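Chapter 11
What a Survey Can and Cannot Tell You
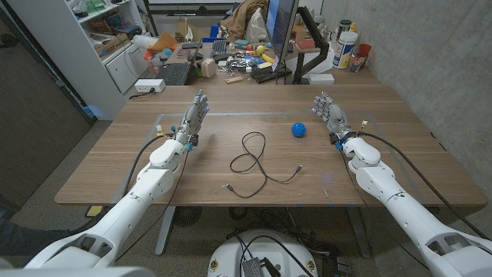

Most people meet their first survey result as a headline. Six in ten shoppers prefer this, a third of parents worry about that. The number arrives on its own, without the question that produced it and without the people who declined to answer, and we are expected to take it as we would take the temperature outside. This chapter asks you to stop doing so. By the end of it you should find it hard to read any percentage without wanting to see the form it came from.

Start with a case we shall return to several times. The town of Benska wanted to know whether its residents would use a late bus. The council hired a firm called Hosteck, which put a questionnaire through every door in two districts and left a box for returns at the library. Some 600 forms came back. Of the people who filled one in, a large majority said they would use the bus "often" or "sometimes". The service began in June. By the following spring it was carrying so few passengers after 10 in the evening that the last two runs were dropped.

The usual explanation is that people lied. I doubt it. Look at what they were asked: "Would you use a late bus service if one were available?" There is no price in that question, no route and no waiting time. A person sitting in a warm kitchen pictures a bus that stops near the house and comes when wanted, and says yes to that bus. The one the council ran was a different bus. Saying yes also costs nothing, and it is pleasant to be the sort of person who supports public transport.

Then there is the matter of who replied. Somebody who never goes out in the evening has little reason to walk a form to the library. Somebody who has been writing to the council about buses for years will be there when the doors open. Hosteck's report gave the number of forms returned on its first page and the number sent out in a note near the back, and it drew no link between the two. When you read a report of this kind, go to the back first.

You will hear it said that a large enough sample cures these troubles. It does nothing of the sort. A large sample reduces one kind of error, the kind that comes from chance in who happened to be picked. If the people answering differ from the people who stayed silent, more forms from the same sort of people will only make you surer of the wrong figure. Section 11.3 works through the arithmetic, which is less frightening than it looks.

I don't want to push this too far. Some surveys are good, and a few are very good. The Fedoruk housing study, which takes up the second half of the chapter, went back to silent households again and again, asked what people had done in the past month and left their intentions alone, and printed every question in full. Its authors were dull about their findings and open about the gaps. I trust it more for both reasons, though you may come to think, as some of my students do, that its figures on rent are weaker than the rest.

Before you go on, find a survey result in a newspaper or on a website and try to trace it to its source. Write down the exact wording of the question, how people were chosen, and how many refused. Give yourself an hour. If you cannot find all of these, write down where the trail ended, and keep the page, as you will need it for Exercise 13.

11.1 The question on the form

A question is a small piece of writing, and it can be badly written like any other.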